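Notebook – gripper comparison, soft goods
Saturday, January 3, 2026

Nice quiet building today, so I gave the whole morning to the fabric picks and let the kettle do its work. Wrist camera view with the fingers closed on the gray-green hat:

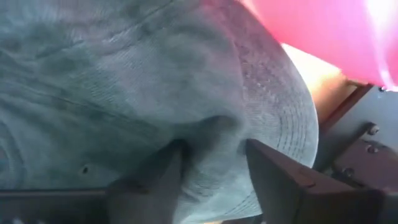 Fingers, first set

I'm fonder of these than I expected to be. They draw the cloth together into one deep fold, and the brim stitching shows up beautifully on the wrist camera, row after row of it, which should make Saoirse happy (she has been asking for something with texture for the matching code ever since October!). The left side of the view is dimmer than the right, so I'd like to try a second lamp before we blame the camera for anything.

Fingers, Lekura set

Swapped over after lunch. Closing width down to 2 mm, speed at 70 percent, same as the morning. They feel gentler on ribbed cloth – I'd still want Orysia to watch a few picks with me before I write that in ink, as she has far more patience with slippery things than I do.

Controller

Left the Skulix on its old settings, with the 300 ms pause before lift. Log is saved as run 3768.

Monday: lamp, then the knit scarf with both sets.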